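Notora Product Data Program
Progress report to Jorkuson, period ending November
Prepared by Oana Stoica

Status

The work package covers the conversion of manufacturer data sheets into structured records that can be attached to building model objects. At the close of the period, 1616 records had passed validation and were loaded to the Katene library. The remaining records are held for missing fire rating or thermal values.

Of the 46 manufacturers under agreement, 18 have signed off their full product range. The others have returned partial ranges, mostly doors, ironmongery and ceiling systems. Two asked for a change to the property names used for acoustic values. The change was accepted and applied to all existing records.

Import testing

Records were imported into the Wevau viewer and checked against the source sheets. Units were the main source of error: several sheets gave widths in inches in the drawing and millimeters in the table. A unit check now runs before load.

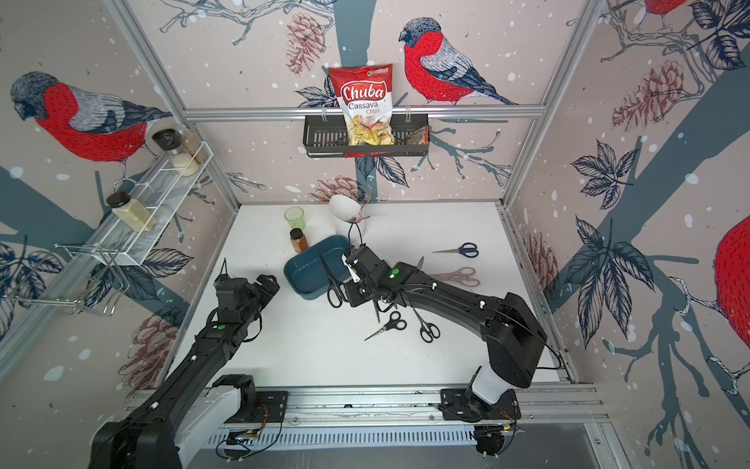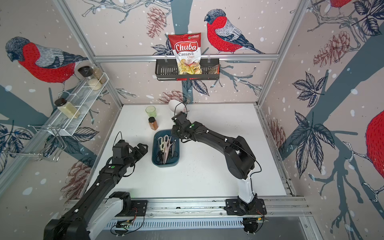
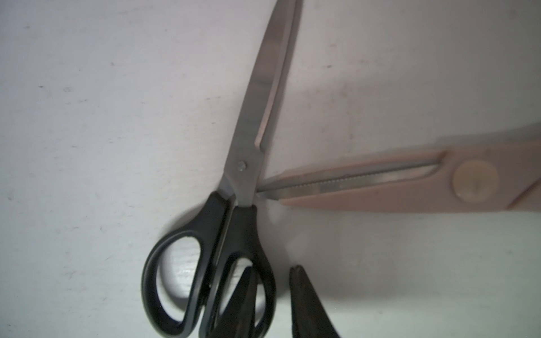

Will the held records delay the second release of the library?
The release date stands. Held records will be left out and added in the following update, once the manufacturers supply the missing values.

Open items

Classification codes for prefabricated bathroom units are still not agreed. Two codes are in use and the draft mapping table lists both.

File size remains high for curtain wall objects. Removing internal fixings from the geometry cut load time by roughly 30 percent in the test model. The same treatment will be applied to window objects next.

Spending is within the approved budget for the period. No change to scope is requested.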